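Flonham Community Board > House and Home > Oiling a wooden table top

Hattie_at_the_Mill
Joined: June
Posts: 40

Evening all. I hope this is the right section, I did look in Garden and Outdoors first and there was a lot about fence paint but nothing that suited.

My aunt has passed on her old kitchen table to us, a lovely pale thing with straight grain, and I want to do right by it. She always used oil on it and swore by the stuff, but she can't remember which one, bless her, and the tin went years ago. We eat every meal at it, the children do their homework at it, and my husband mends bicycles at it when he thinks I'm out. So it gets a fair bit of wear, and there are some rings and a greyish patch near one end where the fruit bowl lived.

Do I oil it again, or should I be brave and varnish it and have done? I've sanded a shelf before but never anything I cared about.

brindlecat
Posts: 1000

Oil, oil, oil! Please don't varnish it, Hattie. I varnished my mother's table the summer we moved to Prollton and I've been sorry ever since. It looked smashing for two years and then it started to lift where the hot dishes go, and once it lifts in one spot you can't just patch that spot, you have to take the whole top back to bare wood. With oil you rub a bit more in where it needs it and go and put the kettle on.

The grey patch will be water that's got in. A light sand along the grain should shift most of it, and if a shadow stays behind, well, it's a kitchen table and it's allowed.

Esben Laxdal
Posts: 2677

I'm going to disagree with brindlecat, in a friendly way I hope, as we have had this one out before on the worktop thread.

Oil is very nice if you are the sort of person who will keep it up. In a house with children and bicycles I would think hard about a hard-wearing matt varnish, three thin coats, with a gentle rub down between them. People remember the thick yellow gloss of their grandparents' day and they think all varnish is like that. The matt ones now are hardly there at all. My own table has had it for a good long while, and red wine, beetroot and one very bad evening with a curry have all wiped off.

What I will say is that if there is oil in the wood already, varnish may not take to it. You'd need to sand well back and wipe it down, and try a corner underneath before you commit yourself.

Hattie_at_the_Mill

Oh dear, I was hoping you'd all agree! Thank you both, though. How do I tell how much oil is still in there? And does the colour change a lot? I'm very fond of it being pale, that's half the reason I said yes to it.

brindlecat

Put a few drops of water on it, in a corner, and watch. If they sit up in beads there's still something in the wood keeping them out. If they sink and go dark, it's thirsty.

And yes, the colour will warm up, whatever you use. Wet your finger and rub it on a bare bit, and the colour it goes is more or less what you'll get.

Auður Eskildsen
Posts: 156

Hello Hattie, and hello you two, still at it I see!

I've lived with oiled tables all my married life and I wouldn't have anything else, but I do understand about wanting to stay pale. There are oils with a drop of white in them, meant for floors mostly, and they hold back that honey colour very well. My sister did hers with one and it has kept its looks beautifully. Do stir the tin right to the bottom, though, as the white sinks, and if you don't stir it you'll get an ordinary oil for the first half of the table and a milky one for the second (ask me how I know).

A light brown wooden top, three pictures. 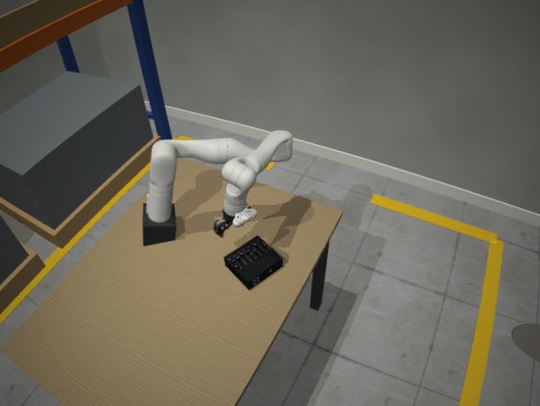
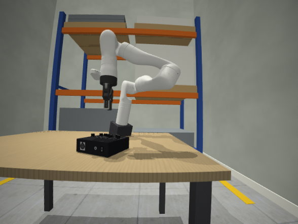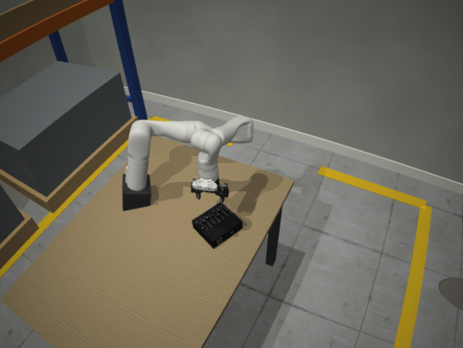 The other thing I'd say is to go very thin. Everybody puts on too much the first time, me included, because it drinks it in so nicely and you feel you're doing it good. Put it on with a cloth, leave it a quarter of an hour, then wipe off every bit that's still sitting on top, and I do mean every bit. What's left behind goes tacky and collects crumbs, and then you have to start again with a scourer and a lot of bad language. Two thin coats with a night between them, and then a third when you can face it.

And please, please spread the oily cloths out flat outdoors to dry before they go in the bin. Don't leave them screwed up in a bucket. They can heat up by themselves and catch fire, it really does happen.

Hattie_at_the_Mill

Auður, that's just the shade, yes! I had no idea about the cloths, and I'd certainly have left them in a bucket. I've got an old washing line I can hang them on.

Would the white sort be all right with food? We're not savages but there is toast.

Esben Laxdal

Check the tin. Most of them are fine once they have fully cured, but that takes longer than people think, a couple of weeks or more, and being dry to the touch doesn't mean cured. Keep a cloth on it in the meantime and don't put anything hot or wet straight down.

I still say varnish, for the record. But if she's going to oil it then Auður's way is the way to do it, and I'd only add that you should finish the sanding with nothing finer than the tin tells you to. If you polish the wood up like glass the oil can't get in.

pegandpaul

Can I put in a word for plain old soap? We've a Nørgaard table that came second-hand with a little booklet, and it said soap flakes in warm water and nothing else. It stays as pale as the day we got it. You do have to do it often, mind, and it won't stop a wine stain.

brindlecat

Soap's lovely on a table that's never been oiled, Peg, but I wouldn't start with it on this one. You'd be washing it for a year before you saw any difference.

pegandpaul

Fair enough! I only mention it as it's cheap. We get our flakes from the Wonix shop by the station, on the bottom shelf behind the mop heads.

Hattie_at_the_Mill

Right, I've done the water drops. They beaded at one end and sank straight in at the fruit bowl end, so I've got two tables in one. I'm going to sand the whole top, very gently, always with the grain, and try the white oil on the underside of the flap first. Esben, if it goes wrong I'll come back and let you say I told you so.

Does anyone know if I need to do the underneath as well? My husband says yes, but he also says it's fine to put a chain set down on a tea towel.

Auður Eskildsen

One coat underneath, love, so that both sides take up the damp at the same rate and it doesn't cup. It needn't be pretty. And get him a bench!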